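Week 3: How skin closes itself

Skin is a wonderful thing to study, and this week we get to the best part: repair! A clean cut starts sealing within minutes. Platelets clump, fibrin forms a mesh, and the clot becomes a scaffold for everything that follows (see the Broddale reader, chapter 3).

Next come the white cells, then fibroblasts laying down collagen. Edges held close together heal faster and scar less.

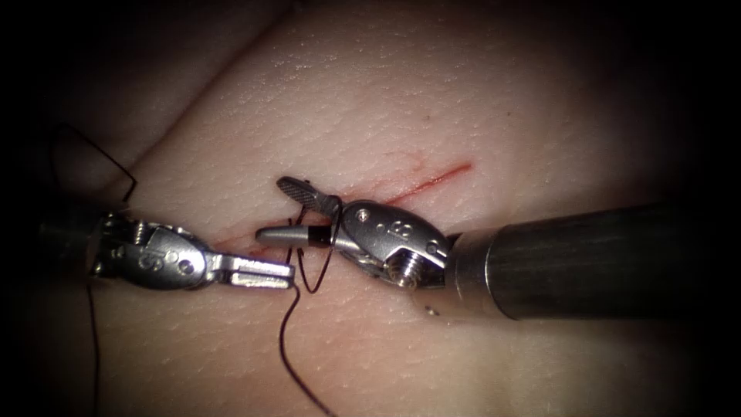
Thin, straight incision on a suturing practice pad.

Before lab, sketch the layers of skin from memory.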